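Morside Water Notes - February

Running late with this one, sorry. Main replacement on the east side starts this month and the phone has been going all week, so most of this issue is about that. Meter stuff at the end.

Short version: old iron main under Thiele Street comes out, new one goes in. 3,555 feet of it, from the pump house down to the Kundumance crossing. Derero has the contract. They did the hill section for us two summers ago and left the sidewalks in decent shape, which is more than I can say for the crew before that.

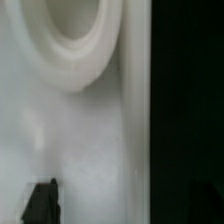
Colleen Abara
Customer desk and newsletter, Morside Water District

Work hours are 7:30 to 4, weekdays. First shutoff is a Sunday though, because the school and the laundromat both asked for it. You'll get a tag on your door two days ahead. If you live in back of another house and never get the tag, call and we'll put a note on your account.

During a shutoff:

- fill a couple of pitchers the night before
- turn off the ice maker
- don't run the water heater dry, if yours has a vacation setting use it
- leave one cold tap cracked open in the tub, lowest one in the house

When it comes back it may be cloudy or kind of brown. Run the cold only, tub first, ten minutes or so. Take the screen off the kitchen faucet before you do or you'll be picking grit out of it all evening. Hold off on whites till it clears. Still brown the next morning, call us.

Parking. Odd side of Thiele is closed as far as the church, then they swap. Cars left on the wrong side get moved around the corner, no ticket, but you will have to go find it. Trash pickup stays the same day, just drag the cans to the nearest cross street.

The bus stop at Kundumance moves one block north until the trench is filled. Signs are suppose to be up already. If they aren't, tell me.

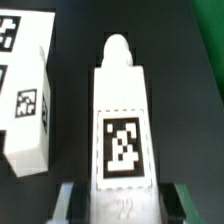 Colleen Abara
Customer desk and newsletter, Morside Water District

Now meters. We still have about 300 accounts with the old dial type, mostly the cottages past the ballpark. Those get changed when the main goes through, no charge, 20 minutes at the curb. You don't need to be home. We do need the lid clear - no planters, no mulch piles, no cars on it please.

Got a weird bill in January? A lot of you did. The read was taken late on two routes so it covered extra days. It evens out on the next one. If yours was over 2,000 gallons higher than the same month last year thats probably not the read, it's a leak. Food coloring in the toilet tank, wait 15 minutes, look in the bowl. Nine times out of ten it's the flapper, and the hardware store has them by the register.

Payment drop box is back outside the office, by the side door. Checks only, no cash in the box. Put your account number on the check, not just the address.
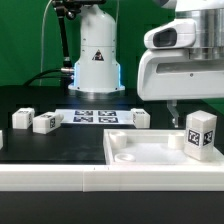

White column, green backdrop, a little blue light at the edges.

Board meets at 6:30 in the usual room. Agenda has the summer watering schedule on it and the hydrant painting, so come if you have opinions about hydrant colors. I know some of you do. Office is closed the afternoon of the first shutoff week for the boiler inspection, leave a message and I'll call back the next mornning.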